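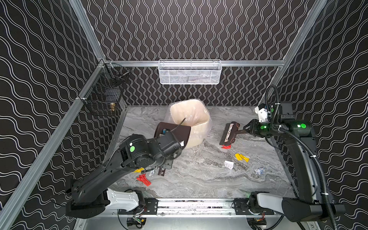

Fenstead Home Forum > Cleaning and Storage > Clear bin liner bunching, and where to put the dustpan

saltbush_kel
OK quick one before I head out. Bin is the cream one, stands at the back, clear liner. The liner is way too big for it. Fold it over the rim and it bunches up round the sides, then I go to tip the dustpan in and the paper bits land on the folds instead of in the bag. Every time.

Smaller bags? Different bin? Don't really want a lid. Also the dustpan and broom have no home at the moment, want them off the floor.

driptray
Smaller bags. Done.

moggill_mum
What driptray said, but measure round the rim first not the height. I bought a roll of 50 going by litres and they wouldn't stretch over the top. Still using them for shoes.

saltbush_kel
Ha ok. Rim it is. Will measure tonight

NorthBayTom
Disagree with smaller bags. Tight bag traps air underneath and balloons up, then you're worse off. Keep the big one, twist the spare at the back corner and tie a knot in it. Push it down before you put anything in. Takes ten seconds.

driptray
Knot comes undone tho. And clear bags are thin, they split right where you knot them

NorthBayTom
Mine don't. Maybe buy better bags mate. The Gidix ones are fine.

driptray
Gidix are the ones that split!!

saltbush_kel
Settle down you two. Another look at it: 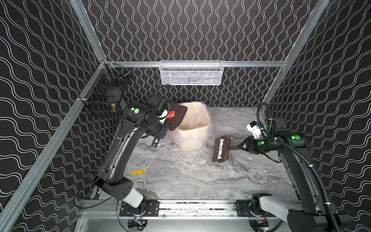 Bag over the rim, cloth hanging half in. Yellow scrap on the left still to get.

moggill_mum
Oh I see, that's a lot of spare. Is that brown thing with the tag rubbish or washing?? Fabric goes in ours by accident constantly. Found a good tea towel in there in March.

Love the wavy walls btw. Black and white, very brave. Does it make you dizzy?

saltbush_kel
No you stop seeing it. The floor's the annoying bit. Grey and white marble pattern and the white scraps vanish into the veins, I only find them when I'm down at floor level. Yellow's easy.

ebbe_l
Hi, long time reader. Colour of litter matters more than people think, I sweep a dark floor and lose all the brown stuff. Torch held low and sideways shows it up. Try that before you sweep — not after.

As for storage, you already have the white wire basket on the back rail. Hang the tools off that with S hooks.
Ebbe Ljungberg

driptray
Not under the basket. It's right above the bin, anything long would hang in the way every time you go to tip. Left wall.

ebbe_l
Fair point. Off to one end of the rail then, not the middle.

NorthBayTom
Or a stick-on hook. Brekke do a pack of 2. I'd want to know what the wall panel is first, could peel the print off.

saltbush_kel
Not sticking anything on the print thanks. Rail hooks sound good. Dustpan already has a little hole in the end of the handle so that one's easy, broom I'd have to look at.

Right, here's the order I'm going to try, tell me if its dumb:

1. Fold the liner, spare to the back, bag pushed down so the rim is clear in front.
2. Torch over the floor, low.
3. Dustpan flat in the middle, sweep from the edges in. Broom's the brown one, grey bristles.
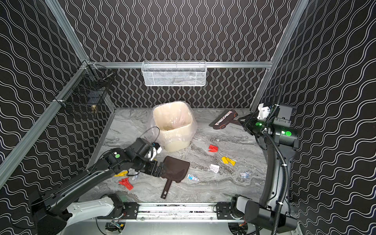 4. Big coloured bits by hand first if there's a lot. Should probably be step 2 now I look at it.
5. Tip with the pan right up against the front of the bin, tap it.
6. Hang both up, one end of the rail.

moggill_mum
Yes do the big bits first. They jam under the bristles and you end up pushing the same bit of paper all over the place.

NorthBayTom
Wipe the bristles before hanging. Otherwise fine. Still say knot the bag.

driptray
Still say smaller bag

ebbe_l
Damp cloth after for whatever is left in the veins. Just damp, wet leaves marks on mine.

saltbush_kel
Thanks all. Rim measures bigger than I thought so going one size down, not two. Jellik have a roll for a few bucks, picking it up with the S hooks Saturday. If they split I'm blaming driptray

driptray
Fair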